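Desk items on a taped surface
Gallery by Liam Hulme, Stadamano

Everyday desk items set out on a surface marked into cells with blue tape.

1. Laptop, mat and lamp
Grey laptop, lid closed. Black mat near it, orange lamp to the right.
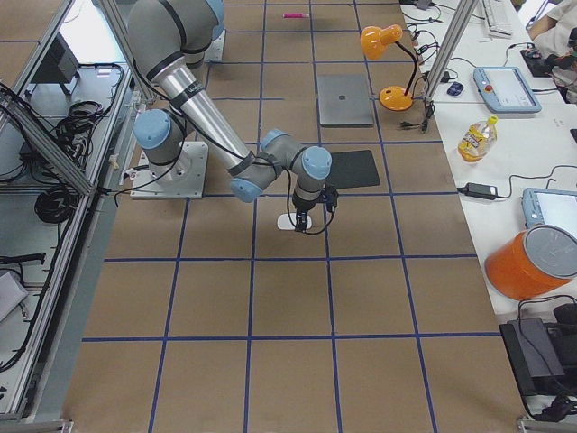

2. Tape layout
Dark blue strips, uneven cells. Some of the tape is wrinkled. 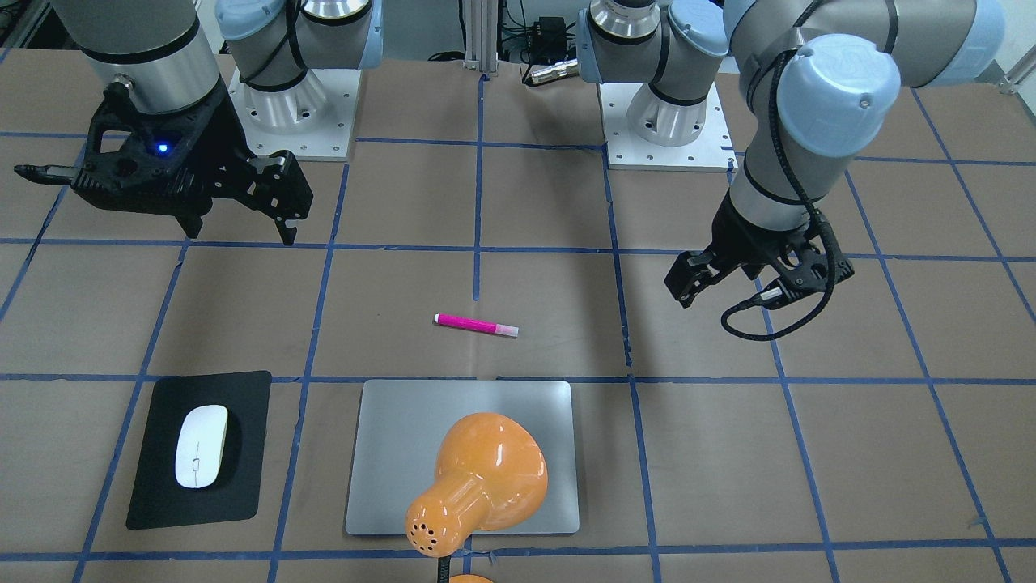 Strips can be relaid with a long rule.

3. Mouse on its pad
White mouse, black pad, set slightly askew to the lines.

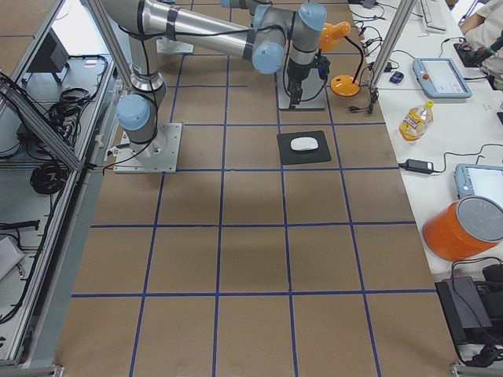 Which way should a mouse pad face?
Long side parallel to the desk edge.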